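Bench Notes: Looking After the Strawberry Cell

Graham Kershaw 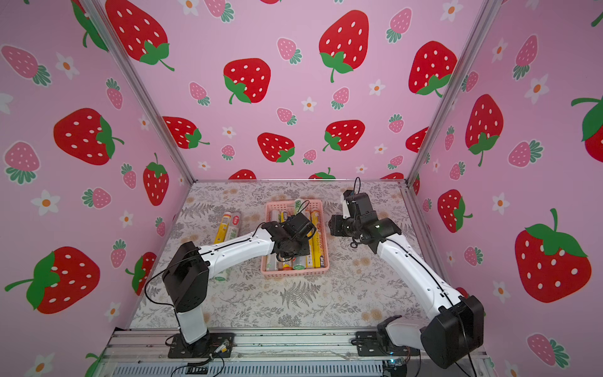

Who gets the keys

As of this month the two-arm cell at the Endley end of the shop passes from Fasil Gudeta to me. Fasil handed it over with a ring binder, a bag of hex keys with the useful size missing, and the words "it mostly behaves." He has moved to the Ledwood line, where the machines are painted gray and visitors do not ask to have their picture taken with them.

The wallpaper stays. I was asked about this four times before lunch on my first day. Desta Ejigu picked it, Desta hung it, and Desta lined up the pattern across the corner posts about as well as anyone could with strawberries that size. The wall panels come out for cleaning, so if you have to pull one, please put it back on the side it came from. Someone swapped left and right in November and I am told the atmosphere was poor for days.

Bases and bolts

Both arms bolt to the aluminum rail along the front. The rail is a fine place to mount an arm and a terrible place to lean, and it gets leaned on constantly, mostly by people explaining why it shouldn't be. The base bolts work loose slowly. You won't see it. What you will see is the left arm arriving a little short of where it was taught, and then somebody will blame the software.

So the order of business is bolts first, software second. Power down, take hold of the base (the base, please, and leave the upper link alone), and try to rock it. If it moves at all, snug the bolts in a cross pattern and run the homing routine again. Fasil's binder has the torque values on the inside cover, in pencil, under a coffee ring. I have copied them onto a card and taped it to the cabinet door, where it can collect its own coffee ring.

Cables

Most of what goes wrong with this cell is a cable. Each arm carries one along the upper link, with a loop left over the wrist for slack. The loop has a right size. Too small and the wrist tugs on it at full reach, which shows up as a gripper fault that clears itself the moment you walk over to look. Too big and it catches on whatever is standing on the table.

My method is to jog the arm to its farthest taught position, roll the wrist both ways, and watch the loop the whole time. If it goes tight, feed a little more through from the shoulder end. If it flops around like a garden hose, take some back. Then do the other arm, even if the other arm is fine. Shoaib Gondal skipped the other arm once and will tell you about it if you buy him a sandwich.

The loose wiring along the front rail, between the two bases, is on my list. I know how it looks. I have priced a proper covered channel, the request is with Elisa Pace, and Elisa has replied with a thumbs-up, a gesture that in this building commits no funds. Until the channel arrives, nothing gets set down on the rail. That goes for pliers, phones and the clipboard. There are circuit boards up there with their wires out in the open, and a clipboard has a metal clip.

While you are down there, run a brush over the ribbed vent strip under the rail. It picks up fluff from somewhere. None of us wears anything fluffy. I have stopped asking.

Grippers and the little camera

Wipe the jaws at the start of the shift with a dry cloth. The parts this cell spends its days on are rolls of kitchen wrap, lifted in and out of a pink plastic basket, and wrap boxes and sleeves leave a faint film behind. You can't feel it until a roll starts turning in the grip on the way up. Isopropyl works if the cloth doesn't. The stuff in the unlabeled spray bottle does not work and smells of pine.

The camera on the right gripper gets a lens cloth, and only a lens cloth. If you bump it, own up. Two minutes with the calibration card puts it right, and two hours of wondering why the arm keeps closing on air does not.

The basket has perforated sides, and the fingertips can find their way into the holes on a bad approach. If that happens, hit stop, open the jaws from the panel, and back the arm out along the line it came in on. Do not lift the basket off the arm. The basket will survive this and the wrist may not.

The mat

The gray mat with the ferns on it should lie flat all the way to the corners. It creeps. When it creeps, the table looks fine and everything on it is in the wrong place. Smooth it from the middle outward and check the corners by hand. I would have chosen a plain mat with a grid on it, but I was not here when the decorating took place.

The log

Fasil's log had reached entry 1029 when I took it over, and 90 of those say "cable" and nothing else. I would like us to aim a little higher. Write which arm, which end of the cable, and what you did to it. "Jiggled it" is an acceptable entry provided you say where you jiggled.

The old Gidus spreadsheet is closed to new entries. I keep finding new entries in it. Whoever is doing this has lovely penmanship for a spreadsheet and I would like them to come and use the binder.

Spares on hand are one wrist cable, a set of jaw pads, and a shoulder cover that fits neither arm and came over from the Teshome job. If you use the wrist cable, tell me before you go home so I can order another. If you find out what the shoulder cover belongs to, tell me that too.

The cell is down first thing tomorrow for bolts and loops, and should be back before the coffee is. If you are good with a hex key and can tolerate fruit, come by and hold the flashlight.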